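Saturday Wires: An Afternoon With the Geltham Robot Club

The first thing Myrto Psarras did when I walked in was hand me a bag of pretzels and tell me not to eat over the bins. I've wanted to write about this club ever since my neighbor's kid came home from it talking about crimp terminals at the dinner table, so I took my pretzels to the far corner and we talked there.

Myrto runs the student robotics club at Geltham, and has since a November when the old advisor moved away and left her a key and a closet full of parts. This year the students are teaching a two-armed robot to sort and put together small electronic assemblies. They named the project Grurken. I asked what it meant.

"It's the noise the left arm made the first week," she said. "We fixed the noise and kept the name."

I had pictured something a lot more glamorous, I'll admit (walking! dancing! maybe a flip?). What they do, mostly, is pick things up. Then they put them down and look at the video and argue.

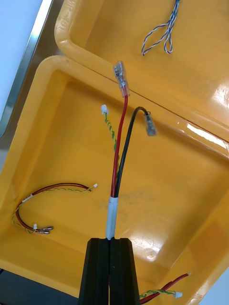 Myrto says wires are the part everybody underestimates, including her. A circuit board holds still and keeps its shape, and a cable does whatever it likes. You grab one end and the other end swings off somewhere else. I watched on the wrist camera as the gripper held a harness just below its little white sleeve, with the red wire going one way and the black one curving off the other, and I could see her point right away! Where do you even aim?

"The kids wanted to grab the plug, since that's the end you care about," she told me. "I said fine, try it. They tried it for 6 weeks. Then one of the sophomores said, what if we hold it where it's fat? So now we hold it where it's fat."

She's a big believer in letting them go down the wrong road for a while. She used to teach chemistry, where she says the wrong road can take your eyebrows off, and she finds robots restful by comparison.

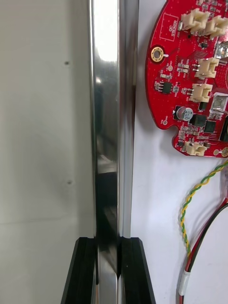

I asked how the work gets divided up, because there were an awful lot of teenagers in that room and only 2 arms. It goes by shifts. Each shift has a driver, a person on the laptop and a person with the notebook, and the notebook is the job with the waiting list. I did not expect that one!

"You get to write down what the driver did wrong," Myrto said. "In pen."

The notebook is a serious object. Every attempt gets a line, good or bad, and on the day I visited they were up to 1023. Somebody had drawn a small cake next to the thousandth. Next to a lot of the others there was just the word "slipped," in a lot of different handwriting.

They keep the parts sorted by kind before each run, boards with boards and harnesses with harnesses, and that rule came out of a fight. Myrto wouldn't tell me who was in it. She did tell me it lasted through two meetings and a pizza.
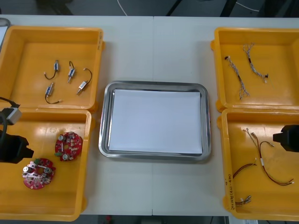

The club has a showcase coming up, the Jusgate meet, and I figured she'd be nervous. She isn't, or she hides it well. Their score last year was 72, which she thinks was generous, and she mostly wants them to come home still speaking to each other.

"Gkikas asked me what happens if we lose," she said. Gkikas is the team on the other side of the hallway, all seniors, named for a teacher who retired. "I said we drive home and get milkshakes. He said what if we win. I said we drive home and get milkshakes."

"He?" I asked. "I thought Gkikas was a team."

"They send one kid over to talk to us. We call him Gkikas too."
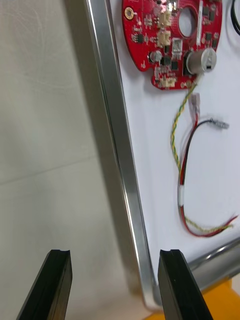 Toward the end I got my own turn at the controls, and I'm sorry to report that I was terrible. My hands kept wanting to go faster than the arm did. The ninth grader coaching me was very patient about it, and said "little moves, little moves" in exactly the voice I use when I'm teaching my son to park. She'd been in the club since the fall and had never touched a soldering iron before that. Now she wants one for her birthday.

I asked Myrto what she'd buy if somebody wrote the club a nice check. I was expecting a third arm. She thought it over for a good long minute, pretzel in hand.

"Chairs," she said. "Look at what they're sitting on."

The club meets Saturdays after lunch, and new students can come by any week and start on the notebook waiting list.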